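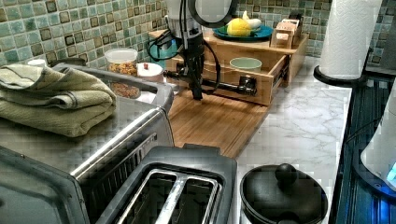
Page last changed: April, 15 revisions

Flostdale Residents' Help Pages
Kitchen and Household

Question
A wooden drawer in my kitchen has begun to stick when the weather is humid. It opens halfway and then binds on the left side. The drawer has no metal runners. What treatment is recommended, and should the wood be sanded first?
Submitted by Rupert Kuster, Dustunstead

Answer 1
Please empty the drawer and remove it fully. Look along the lower edges for shiny or dark patches, as these show where the wood is rubbing. Rub a plain white candle over those patches and over the matching surfaces inside the cabinet, then slide the drawer in and out 5 times. Sanding should be left until wax has been tried — wood removed in a humid month may leave the drawer loose in winter.
Konrad Egger, Hladun

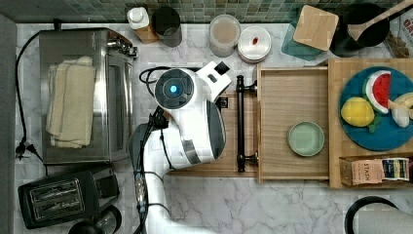 Answer 2
Bar soap works also. I used it on 7 drawers.
Rarnton resident

Answer 3
The use of soap is not advised. It can draw moisture and make swelling worse. If wax alone is not sufficient, sand the marked areas lightly with fine paper, test the fit, and wax again. Cooking oil should not be applied at any time. Readers in rented homes are asked to obtain the owner's consent before sanding.
Page editor, Household section

Replies to this question: 2 awaiting review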